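Handling Laboratory, Sorkusdale
Project diary: end effector comparison
November, entry 14

The morning was given over to completing the comparison between the two-finger gripper supplied by Adeyemi and the straight tool from Trirkolano. The purpose of the comparison remains as set out in the first entry: to decide which of the two is to be fitted to the arm for the small parts work in the new year. No decision is recorded today.

Work began at 8.30. Todor Softić started the controller and ran the arm through its warm-up cycle, after which the tool centre point was checked against the reference pin. The height reading had drifted by 3 mm overnight. A similar drift was noted when the Adeyemi gripper was fitted, and it is now considered unlikely that either tool is the source. Mr Softić is of the opinion that the mounting collar settles when the room cools. He has been asked to take a reading last thing in the evening and again before the heating comes on.

The Adeyemi results were entered first. The gripper was run for 200 cycles on the shape blocks and completed the series without a stoppage. Its performance on the cube was very good. Its performance on the stars was less satisfactory, as the fingers close on two points and the block turns a little before it is held. Where the position of the block matters afterwards, this turn would have to be corrected by a second camera reading, and the cycle time would suffer. Nkechi Chukwu has written up the timings separately and they will be attached to the monthly return.

The change of tool took longer than the schedule allows. The screws supplied with the Trirkolano bracket are of a different length from those in the drawing, and a set had to be found in the stores. The drawing should be amended. The cable for the old gripper was left coiled on the rear shelf and labelled.

At 11.15 the approach trials were begun. In these the tool is brought down to a set height over the board and stopped, and the offset from the taught point is noted. No contact is made with the blocks at this stage. The speed limit was kept at the lower setting throughout, in line with the safety note issued by Bello Isah, and the gate remained shut whenever the drives were live.

Two points arose. The first concerns the Amavov camera, which found the edges of the yellow blocks with less certainty than those of the red and the blue. The pale wood of the board is thought to be the cause, and a darker board has been requested. The second concerns clearance. The straight tool can be brought down between blocks that stand close together, where the open fingers of the Adeyemi gripper would foul their neighbours. This was expected, but it had not been tried on a mixed layout until today.
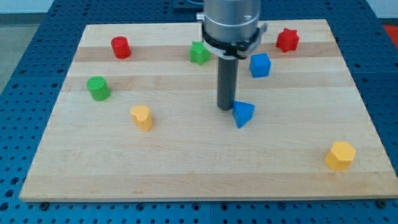
Kelechi Ogbonna, on reading the draft of this entry, asked that a caution be added. Clearance was only one of the matters the laboratory had been told to weigh, and a slim tool that could reach every block was of little use if it could not hold the heavier ones. The lifting trials should come before any preference was expressed, even in the diary. The caution is accepted and the wording above has been left as it stood so that the remark can be followed.

The controller log was saved at the close of the session and holds 1,322 lines, the greater part of them routine position reports. Crescencio Mendoza will go through the remainder for warnings. One message concerning the wrist joint was seen on the panel shortly before lunch and cleared itself before it could be copied down.

Outstanding: longer screws for the bracket to be ordered; evening height reading (Mr Softić); darker board; lifting trials to be entered on the rig booking sheet once the load cell has been returned from calibration.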